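Drinder Hand-Held Gripper — Setup, Care and Spares
Sold by Florent. Page kept up by Jonatan Brekke, bench side.

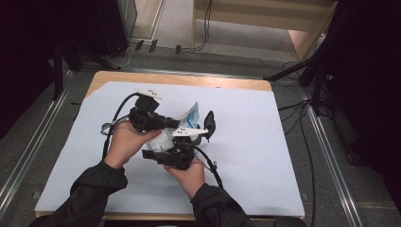

Ships assembled, one unit per case, part no. 1043. Finger pads go on at your end. Read the cable section before you plug anything in, most of the returns we get are cable damage and it's not covered.

What's in the case
Gripper body with motor housing
Mount plate, fitted
Finger pads, one pair plus a spare pair
Two cables, labeled A and B
Hex key, small tube of threadlocker
Card with your unit's zero value on it. Keep the card. We can look it up but it takes a day.

First setup
Work on a flat table with a clean sheet over it. Screws are tiny and they roll.
Power off. Open the jaws by hand, slow. Should feel even all the way. If it catches, stop and write to us.
Fit the pads, screws finger tight first, then a quarter turn. No more than that. Plastic threads on the pad side.
Check the mount plate screws. They get threadlocker here but shipping does what it does.
Cable A in first, then B. Leave slack at both ends, enough to turn your wrist over without a pull on the plug.
Power on, jaws empty. Wait for the light to go steady — 4 seconds or so is normal on older firmware.
Run zero from the Istis software, Setup tab. Compare with the card. Off by more than 14 counts, run it again. Still off, the pads are probaly seated crooked.

Test grabs
Start with something soft in a wrapper, a pack of tissues is good. Then something hard. Don't start with hard. Close at low force, hold, open, look at the pads. Both should show contact in the same spot. If one side is doing all the work, loosen and reseat.
Thin film wrappers can creep into the gap behind the pad. Pull it out with the power off, tweezers ok, no knife.

Cables
Biggest wear item by far. Don't wrap them tight around the body for storage. Don't carry it by them. Big loops, one loose tie.
Keep them off the floor if you can, and out from under tripod feet and chair wheels. A crushed cable will work fine for a week and then drop out in the middle of a run.
Swap both at the same time. They're cheap.

Regular care
Every day used: wipe pads with a dry cloth, look at the plugs.
Every week: pad screws, mount plate screws.
Every 3000 cycles: new pads, new zero. Istis keeps the count but it resets if you reinstall, so write it down some place.
No alcohol on the pads, it makes them slick. Water and a drop of dish soap, let dry.
Do not oil the jaw slide. Its a dry bearing and oil turns to paste in there.

Common trouble
Jaws buzz when closed — force set too high, or pad touching the housing.
Light blinks, no motion — cable B not all the way in.
Zero drifts during the day — mount plate loose. Check before you blame the software.
Closes but won't open — power off, open by hand, power on. If it happens twice send it in.

Repair
Pads, cables and mount plate you can do yourself. Motor housing stays closed, please. The seal is one-time and we can't test it if its been opened.
Repairs go through Lowther, same form as orders, put the part no. and your zero value in the notes box. Pack it with pads off.

Stock: pads and cables ship same day before 2 pm. Bodies are back in June.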